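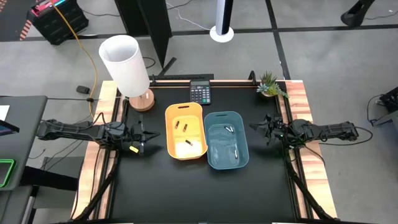 Chapter 4
Sorting and Storing Small Batteries

Most workshops and offices collect batteries without meaning to. They come out of torches, clocks and calculators, go into a drawer, and stay there until someone needs one. By then it is hard to say which are fresh and which are spent.

This chapter deals with setting up a simple sorting place on a workbench. You will need a clear surface and two plastic bins of different colours, such as yellow and blue. Decide what each colour stands for before you start and write it down. Some people sort by type, others by charge. Either will do, provided everyone who uses the bench keeps to it.

Keep the bins shallow enough to see the bottom. Batteries should lie with space between them, and the ends should not touch coins, keys or other metal. Cover the ends of spent ones with tape if they are to be kept for more than 11 days.

Section 4.1 follows Kerstin Kuhlmann, who looks after the stores at Stusmont, a small repair shop. In November she emptied every drawer in the building and found 47 batteries, many of them with no date that could be read. Her first job was to separate them by casing, and only then to test them.

Before reading on, find out where used batteries are collected in your area.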